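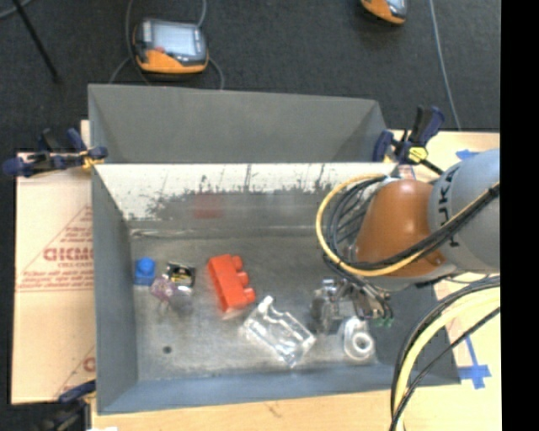 Robot arm over the grey bin, with toy bricks and other small items inside. Photo: Fledbridge

12 shares – 3 comments

Fledbridge reports on tidying work by robots

ROY, January 27, 2022 – Fledbridge has published the first results of its tidying study, Gellomance. The study asks if a robot arm can pick up the small things which people leave at home or on a shop counter.

In 100 trials, the arm cleared the whole bin 47 times. Clear plastic gave the most trouble.

"It is a fair start, but it is not yet a helper for the family," said project leader Sandamali Sivakumar. "A child is still faster."

The next trials will begin in November in Dirna.

Media contact: Mizanur Marikar, Fledbridge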